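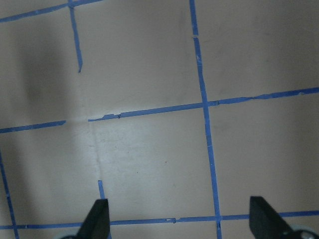

The woman who looks after the arm at Vekby has been doing it long enough that she talks about it the way other people talk about an old car. She came to the job from Ollau, where she repaired packaging machines, and she told me (over a very large pot of tea) that the arm itself is the easy part.

"It's the table that gets you," she said. "Everybody wants to hear about the motors, and I end up talking about tape!"

The tape is blue painter's tape, laid out by hand in a rough grid, and she uses it to talk to her colleagues as much as anything. If the gripper comes down a little to one side, they can tell her which square it was over and she knows where to start looking. It does wear, of course. Strips tear, ends fray, little gaps open up, and she puts off replacing them longer than she probably should.

"The lines were never straight, not even the first morning," she said. "I don't measure from them. I measure from the arm's own numbers - the tape is for people."
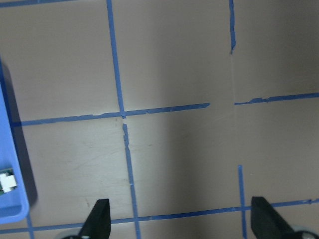 The gripper open over the taped tabletop, with a blue container at the left.

Her routine starts at seven, before the others come in. She opens the fingers wide, wipes down the insides, and runs them open and shut 20 times with nothing between them, listening. Every 500 cycles she checks the finger screws, and she writes it all in a notebook she brought with her from the old job. The last entry when I visited was at 1,025.

I asked whether the software from Kurutine didn't keep that log for her. It does, she said, and she reads it, but she likes having her own handwriting to go back to. "I can see when I was in a hurry," she said, and went to put the kettle on again.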